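Häufige Fragen zur Waschküche und zur Wäscheordnung

Wohnanlage Sala, Häuser 1 bis 3
Stand: 14. April 2020

Wer darf die Waschküche benutzen?

Alle Mieterinnen und Mieter der Wohnanlage Sala. Untermieter sind eingeschlossen, wenn sie bei der Hausverwaltung Altodov gemeldet sind. Das Waschen für Dritte, auch für Verwandte außerhalb der Anlage, ist nicht gestattet.

Wie bekomme ich einen Termin?

Termine werden über das Buchungsportal Kisemano vergeben. Die Zugangsdaten stehen im Begrüßungsschreiben. Wer kein Internet hat, trägt sich in die Liste neben der Kellertür von Haus 2 ein. Die Einträge werden jeden Morgen ins Portal übernommen - bis dahin gelten sie nur als vorgemerkt.

Wie lange im Voraus kann ich buchen?

Bis zu 28 Tage. Pro Haushalt können 3 Termine gleichzeitig offen sein. Sobald einer davon abgelaufen ist, lässt sich der nächste buchen.

Was passiert, wenn ich zu spät komme?

Der Termin bleibt 29 Minuten reserviert, danach gibt das Portal ihn frei. Die krumme Zahl ist eine Vorgabe der Software und lässt sich von uns nicht ändern.

Ich habe eine eigene Waschmaschine in der Wohnung. Muss ich das melden?

Ja. Ein formloses Schreiben mit Hersteller und Baujahr genügt. Der Anschluss ist nur im Bad erlaubt, in Haus 3 auch in der Küche. Der Wasserhahn der Maschine ist nach jedem Waschgang zu schließen. Für Schäden durch geplatzte Schläuche haftet der Mieter, eine private Haftpflichtversicherung wird dringend empfohlen.

Die Tür meiner Maschine lässt sich nach dem Programmende nicht öffnen. Ist sie defekt?

In den meisten Fällen nicht. Viele Frontlader halten die Tür nach dem Ende des Programms noch eine kurze Zeit verriegelt. Warten Sie ein bis zwei Minuten, bis die Anzeige für die Türverriegelung erloschen ist, und ziehen Sie vorher nicht am Griff. Bei laufender Maschine darf die Tür nie mit Gewalt geöffnet werden. Auf manchen Geräten klebt ein entsprechender Hinweis, bei importierten Modellen auch in anderen Sprachen, etwa auf Chinesisch.
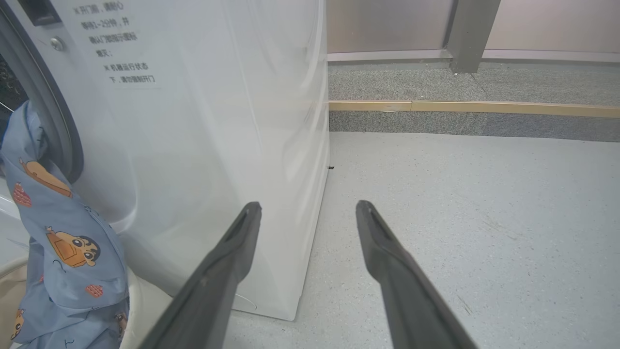
Bleibt die Tür länger verriegelt, steht oft noch Wasser in der Trommel. Dann hilft meistens das Programm Abpumpen. Bei den Maschinen in der Waschküche rufen Sie bitte den Störungsdienst an.

Wer ist bei Störungen zuständig?

Für die Maschinen in der Waschküche die Firma Inport. Die Telefonnummer hängt im Aushang. Für Wasser, Strom und Licht im Keller ist Herr Ettore Caputo von der Hausverwaltung zuständig. Geräte in den Wohnungen sind Sache der Mieter.

Was kostet ein Waschgang?

Abgerechnet wird nach Verbrauch über die Waschkarte. Die Karte gibt es bei der Hausverwaltung gegen Pfand. Guthaben wird beim Auszug ausgezahlt, bei Verlust der Karte leider nicht.

Wann darf gewaschen werden?

Der letzte Waschgang muss vor Beginn der Nachtruhe beendet sein. Das gilt auch für eigene Maschinen. An Feiertagen bleibt die Waschküche geschlossen - der Trockenraum ist weiter zugänglich.

Darf ich Wäsche in der Wohnung trocknen?

Es ist erlaubt, aber es muss ausreichend gelüftet werden. Bleibt die Luftfeuchtigkeit dauerhaft über 63 Prozent, kann sich an den Außenwänden Schimmel bilden. Auf dem Balkon bitte nur Ständer unterhalb der Brüstung verwenden.

Meine Wäsche ist aus dem Trockenraum verschwunden. Was kann ich tun?

Fragen Sie zuerst bei Herrn Caputo nach. Liegen gebliebene Stücke kommen in den Schrank im Fahrradkeller von Haus 1. Was im März dort lag und nicht abgeholt wurde, ist inzwischen an die Kleiderkammer gegangen.

Darf ich Textilien färben?

In den Gemeinschaftsmaschinen nicht. Auch stark mit Tierhaaren verschmutzte Decken gehören nicht hinein.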